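Welche Regeln gelten für Roboter am Arbeitstisch?

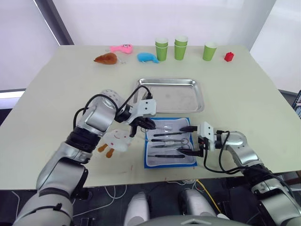
Zwei Roboterarme arbeiten über einem Tisch mit Schale und Instrumenten.

Ein Roboter kann sehr genau greifen. Er kann aber nicht selbst entscheiden, was erlaubt ist. Darum machen Menschen für ihn Regeln, und auch für alle, die neben ihm arbeiten.

In der Werkstatt Plerbridge heißen die beiden Roboter Owen und Irik. Mareike Hagedorn passt dort auf, dass die Regeln eingehalten werden. Sie hat sie auf ein großes Blatt geschrieben, das an der Tür hängt.

Regel eins: Abstand halten
Wenn sich die Arme bewegen, bleiben die Hände der Menschen weg vom Tisch. Ein Arm aus Metall ist schwer und merkt nicht immer, dass ein Finger im Weg ist. Wer etwas hinlegen möchte, sagt laut »Stopp« und wartet, bis alles still steht.

Regel zwei: Der rote Knopf
Zu jedem Roboter gehört ein Not-Halt. Das ist ein dicker roter Knopf, den man leicht findet und schnell drücken kann. Jeden Morgen wird er geprüft, noch bevor die erste Aufgabe beginnt. Und niemand bekommt Ärger, wenn er ihn einmal umsonst gedrückt hat.

Regel drei: Langsam anfangen
Eine neue Bewegung wird zuerst ganz langsam geübt. Scheren und Pinzetten sind harte und manchmal spitze Dinge, ein Plüschtier ist weich. Der Greifer muss für jedes Ding die passende Kraft haben – sonst fällt es herunter oder wird gequetscht.

Regel vier: Alles aufschreiben
Nach jeder Übung kommt ein Eintrag in das Heft. Was sollte der Roboter tun? Was hat er getan? Im Heft der Werkstatt stehen schon über 2000 Einträge. Mareike Hagedorn liest auch die alten gern, weil man aus den Fehlern viel lernen kann.

Was ist eine Norm?
Manche Regeln gelten nicht nur in einer Werkstatt, sondern in vielen Ländern. Solche gemeinsamen Regeln nennt man Normen. Fachleute schreiben sie zusammen auf und verbessern sie von Zeit zu Zeit. In einer Norm kann zum Beispiel stehen, wie man prüft, ob eine Maschine sicher anhält.

Zum Weiterdenken
Welche Regel würdest du für einen Roboter in deiner Küche aufschreiben? Frage auch deine Eltern oder Geschwister – vielleicht haben sie eine andere Idee als du.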